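Kurian Opens Its New Season with a Fantasy Novel of the Far North

GURNMONT, March -- The publishing house Kurian is glad to announce "The Salt Road to Mandard", the second book in its fantasy series for adult readers. It will be in bookstores and in all the usual e-book shops at the end of the month.

For 101 winters the harbor city of Mandard has paid its debt to the sea, and each winter the sea has asked for more. Plollen, a young maker of maps, has never believed in the old bargain. Then one night the water goes out and does not return, and on the dry floor of the bay lies a road that is on none of her maps.

The city council sends 21 people to follow the road before the spring. Plollen goes with them, because only she can read the signs cut in the stones. But somebody in the company does not want the road to be measured, and the first death comes already before they lose sight of the city walls.
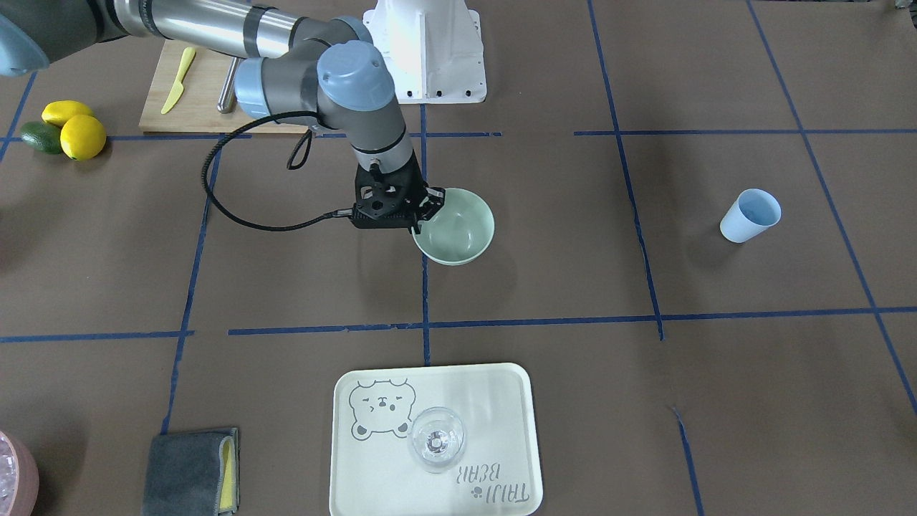
Readers of the first book will meet again the ferry guild and the blind judge, who has now a much larger part. It is also possible to begin with this volume. The events of the earlier story are told in a short chapter at the start, and the list of persons and places at the back was made longer after many readers asked for it.

The novel has 43 chapters and is told by two voices -- Plollen on the road, and her brother, who stays at home and must keep the lamps burning in the harbor. Their stories come together in the last part of the book.

The paperback has a folded map of the bay inside the cover. An audio edition is in preparation and will follow in the summer.

Reviewers, booksellers and libraries can ask for a reading copy from the Kurian press office in Gurnmont. Please tell us if you prefer paper or e-book, and give a full postal address for paper copies. The first chapter can be sent by e-mail on request.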